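White shag rug gone gray on one side – can it be saved?

Estíbaliz Lorente
Posted June 18, 2022

Hi everybody! I have a rectangular white shaggy rug on a wood floor, right by a doorway, and I love it to bits, but one half has turned a nasty gray-black and the other half still looks nearly fine. I vacuum it every week and it makes no difference at all. It's polyester according to the label, and the label says no machine washing. Is there a way to do this at home, or do I have to pay somebody? The cleaner in town quoted me $200 and the rug wasn't much more than that.

Yetunde Adeleke
1296 posts

Oh, please don't give up on it, shag comes back so well! I've done two of these and I get a silly amount of joy out of it.

Take it outside first and shake it hard, then hang it over a railing and beat the back with a broom handle. You will be amazed at what falls out. Then lay it face down on a sheet and vacuum the back, flip it, and go over the front with the hose only. Keep the spinning brush away from shag, it grabs the long fibers and pulls.

After that, mix a little clear dish soap into a bowl of lukewarm water, try it on a corner, and if the corner looks fine when dry, work in small patches with a white cloth. Blot, rinse with a clean damp cloth, blot again. Start at the edge of the dirt and go toward the middle of it, or you'll drag gray into the good half. I did mine in 4 rounds over a weekend and the last one made the biggest difference!

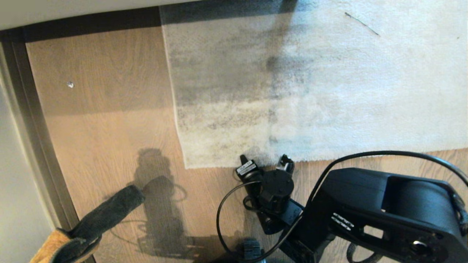

The dark part next to the clean part makes it so easy to see how far you've got, and that keeps me going. Check the floor too before you put the rug back, little metal bits can scratch the wood if they get under there. And pick the hairs and threads out by hand while the pile is dry – they mat down once it's wet.

Dry it flat or over a rack, never on the wood, and comb it with your fingers while it's still a bit damp.

Drirden

baking soda. leave overnight, vacuum. worked on mine but mine was only smelly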